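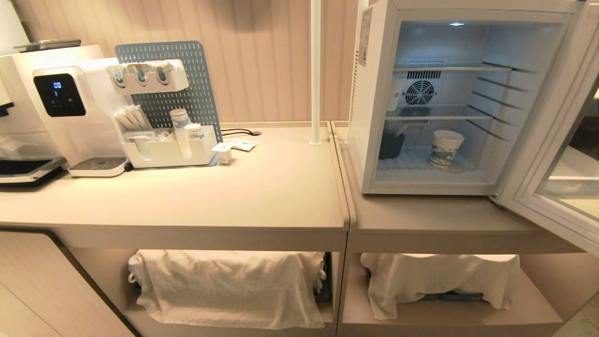

Photo: Raghda Haddadin / Jarevard

Section 4. Setting Up the Drinks Counter

Once the two counter sections are level and joined, you get to the fun part! A well set up drinks counter is a small pleasure that people come back to all day long, and most of the work is deciding where things go. Allow 30 minutes for the steps below, plus cooling time for the fridge.

The layout follows the order in which people make a drink: drink-making equipment, cups and supplies on the left section, mini fridge on the right.

Before you start

Wipe both sections with a soft damp cloth and let them dry. The matte surface looks lovely under warm light, but scouring pads leave shiny patches that won't come out. Check the seam between the sections with a fingertip. If you feel a step, go back to Section 3 and adjust the feet.

4.1 Placing the water dispenser

1. Stand the dispenser on the left section with its control panel facing the room.
2. Set the drip tray on the counter directly under the spout, with the grated top facing up. It should reach slightly forward of the machine.
3. If you have a second appliance, put it to the left of the dispenser. Its own drip tray should slide out without bumping anything.
4. Plug in the dispenser and run two full cups of water through it. Pour these away.

CAUTION: Hot water can scald. Keep your hand clear of the spout, and never leave a cup balanced on the edge of the tray.

CAUTION: Do not stand anything on top of an appliance that has a lid or a steam vent there. Its own lid or tray is fine if the maker allows it.

4.2 Standing the pegboard

1. Place the Vekow pegboard upright against the wall, behind and to the right of the dispenser. On a ribbed wall, make sure it touches at least two ribs so it can't rock.
2. Hook the cup-holder rack into the holes near the top.
3. Press down on the rack with your palm. If the pegboard moves, refit the base clips.
4. Load the three holders, rims down.

Note: The rows of holes go all the way across, so try the rack in a few spots before you settle. We moved ours four times at Jarevard and were glad we did - a small shift to one side makes the cups so much easier to grab.

4.3 Filling the caddy

The caddy sits on the counter at the foot of the pegboard, and it's our favorite bit of the whole station. There's a place for everything!

1. Stand wrapped stirrers or straws upright in the side slot. Let them fan out a little; they're easier to pull one at a time. A pack of 100 should be split into several refills.
2. Put the tallest container in the middle, with its label facing forward.
3. Place shorter canisters beside it.
4. Fill the front compartments with small packets. Stop before they spill over the edge.

Note: Loose creamer cups and sachets always wander out in front of the caddy. Gather them up when you refill, and check the dates on anything that contains milk.

4.4 Placing the mini fridge

1. Lift the fridge onto the right section with a helper. Do not drag it across the seam.
2. Open the door all the way to check that it swings freely.
3. Leave space behind and beside the fridge as shown in the fridge maker's own booklet.
4. Close the door and let the fridge cool before you load it.

CAUTION: Run cables along the back of the counter, well away from the drip trays. A cable that crosses the front will catch a sleeve sooner or later.

4.5 Daily care

Empty the drip trays at 4 p.m. or whenever the last big rush is over. Rinse the grate, dry it and put it back. In August, or any time it's hot, check the fridge door seal too. For spare rack hooks, quote part 283.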